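Search this site Search

3.2 Surface marks and handling of table fruit

Fruit that is served whole is usually sorted by eye, and most of the sorting is done on skin marks. In the Petano group we kept fruit that a shop would have passed over, as we wanted a spread of marks, from fine speckling to broad dark patches. Pears made up the larger part of the group. Each piece was set out on a plate at a small dining table, as it would be at the end of a meal.

Marks were scored on a scale of 0 to 4 by two raters, I. Mfinanga and R. Seixas, who worked apart and compared sheets afterward. Speckling was scored on its own and did not count toward the blemish score. A blemish with a pit or a dark center was moved up one step on the scale, following the Stornetti sorting notes.
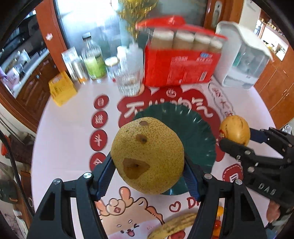

Figure 5. Speckled pear with brown blemishes, held over a dark green plate with a scalloped rim. A yellow-orange fruit is held at right.

The pear in Figure 5 has three larger blemishes besides the speckles. The small oval one near the top was scored 1. The irregular spot under it has a darker pit and was scored 2. The broad patch at the lower left, with its dark center, was scored 4 by both raters. The contact points on either side of the fruit were noted on the same sheet, so that any later bruising could be told apart from marks already there.

The two raters gave the same score for 90 percent of the marks. Most of the rest were small spots close to heavy speckling, where it was hard to say where one mark stopped and the next began. We left these in the group and used the higher score. Fruit with smooth skin, such as the oval kind, was scored on the same scale, but thin streaks were entered in a separate column and are treated in Section 4.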